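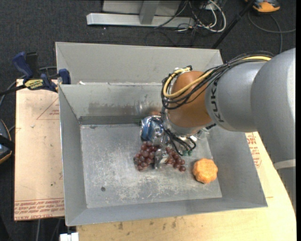
Robotics & Automation › Picking Cells › Set-up and Maintenance

Bin moves during picks and wrist cables ride over the joint

Posted by Paraschiva Lazăr

Our institute at Drurnholm operates a single KUKA arm with a multi-fingered gripper for picking mixed objects out of a sheet-metal bin. The bin has sloped walls and a flat floor, and stands on a wooden table with cardboard beneath it. Two blue bar clamps hold it on the left side. The standard test load includes plastic grapes and an orange piece with a scalloped edge.

The cell completed 2,975 picks before the May service. On reviewing the log, we noted that the taught floor position had drifted by nearly 19 mm toward the robot side. The grapes present a particular difficulty, as the fingers must go right down among the berries and any error in floor height or position is felt at once.

We request advice on two matters. First, is clamping on one side considered adequate for a bin of this type? Second, the cable bundle passes over the wrist joint and hangs down toward the gripper. Should it be re-routed, or is periodic inspection sufficient?

Ferenc Fülöp

With respect to the first matter, two clamps on one side will resist lifting at that side but will permit the bin to pivot when the fingers press against the opposite wall. Cardboard also compresses under the clamp jaws over time, and the clamps lose tension accordingly. At the Arholm laboratory we adopted the following practice:

Remove the cardboard and fit a thin rubber mat of the same footprint.
Fasten a stop block to the table on the side facing the robot.
Retighten the clamps at the start of each shift and mark the bin outline on the table in pencil.
Re-teach the floor position at four points, well clear of the walls.

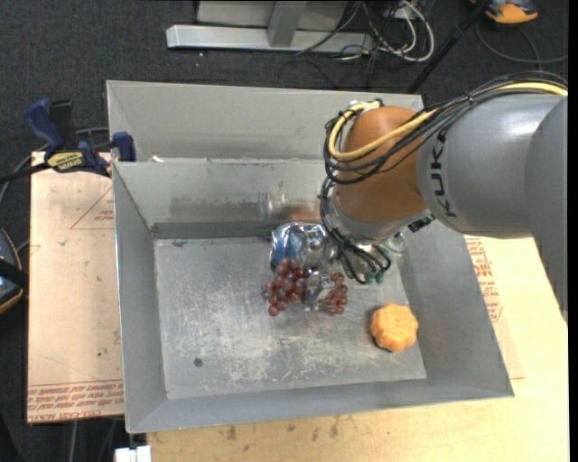 The four points should be checked again after the first hour of operation, with the arm in reduced speed mode. If the readings differ by more than a millimetre, the bin is still moving and the stop block requires adjustment. Scuffing on the bin floor is of no consequence in itself – a raised burr is another matter and should be dressed with a fine file.

As for the cables, a loop over the wrist is acceptable provided there is slack at full rotation in both directions. Jog the wrist through its whole working range by hand control and observe the bundle. We replaced ours at 1,953 operating hours owing to wear in the outer jacket where it crossed the joint.

Pop

Agree re the stop block. We use Trakero sleeve on the wrist bundle, size 17, and have had no trouble with it. Check the small connectors at the gripper as well. Power off and lock out before you put your hands in there.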